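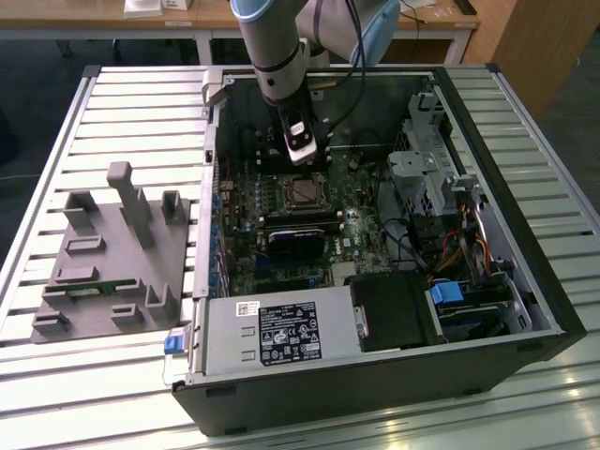

Session 4 handout: teaching positions inside a PC case

Hi all! Before you come in, please read this through once, even if you skipped the wiring notes (I know who you are). We're picking up where Matilde left off, with the arm working down into an old desktop tower on the shared bench.

The part I want you to think about is approach height. My first version of the program had one hover point for the whole case, and it was a mess — the drive cage stands up a lot higher than the motherboard, so any straight line across it is asking for trouble. Now every target gets its own hover point, and the arm only moves sideways once it's back up there. I added 13 of these in July and I still find ones I'd move.

Second thing is cables. Ours run down alongside the arm, and they have opinions. Jog the wrist slowly through its full turn with the case off the bench first, then put the case back and do it again. 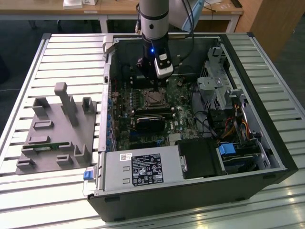
Gripper over the CPU socket, fingers pointing down. The gray fixture plate is on the left.

The fixture plate is 3D-printed, and if you shift it, even a little, re-teach its corner before you run anything. Valter forgot once and we lost a whole evening to it.

To try before next time:
Teach a hover point over the socket and one over the power supply.
Run between them at 15 percent speed, hand on the stop button.
Write down where you'd add a third point, and why.

Save your file in the Osness folder with your name on it. Orathai has the bench key after 6 p.m.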